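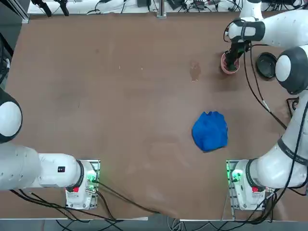 Last edited 2026-07-05 by Dollstead

Notes on washing up, mostly for my own reference. Blue cloth stays on the table for drying. The sponge never touches it.

Small pan: sponge with the green side down, thin film of water, no soap on the first pass. Full-strength scrubbing on nonstick is how I lost the last one in May.

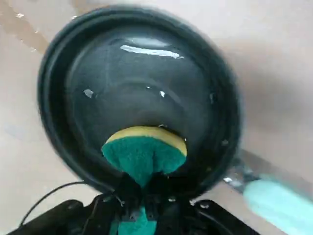

Work from the rim inward. The joint between wall and floor holds the most grease — 14 slow strokes there, then rinse. I tried 36 and saw no difference.

Mugs go upside down on the rack. Pink bowl last.

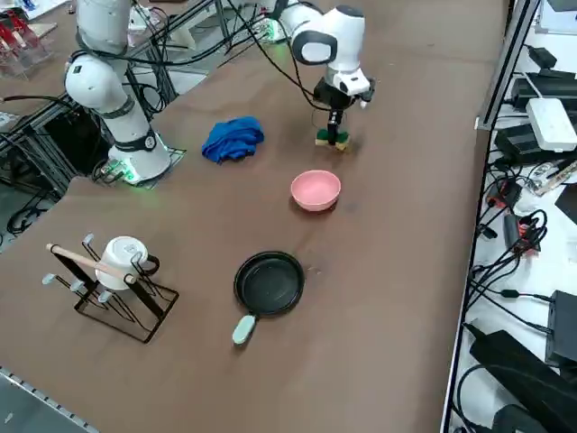
Sponge, cloth, pink bowl, small pan, mug rack.

Still to do: the stain on the table.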